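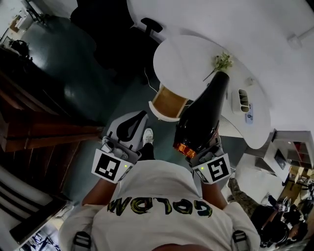 Rent going up in September, stay or move?

Felley94
Landlord wants $1,610 starting in September, up 12 percent. Two bedrooms, no parking. I've been here four years and never paid late. Would you sign?

woldemariam
No. Ask for a longer lease at a lower number first. Get it in writing.

Trolliretti
I'd sign. Movers, deposit and time off work will eat whatever you save the first year.

woldemariam
Only the first year, though. After that the higher rent is still there.
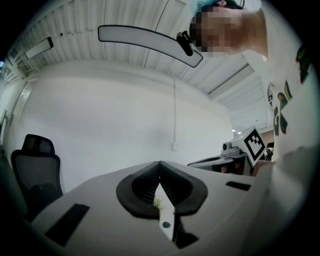
Also check what the empty units in your building are listed for – mine were $63 a month under my renewal offer, and the office matched it when I asked.

Seema Negi
Matching depends on the office. Mine refused and I moved. I don't regret it, but the new place has worse heat.

Felley94
Same layout downstairs is listed lower. Emailing them tonight.

Trolliretti
Fine, but don't threaten to leave unless you mean it.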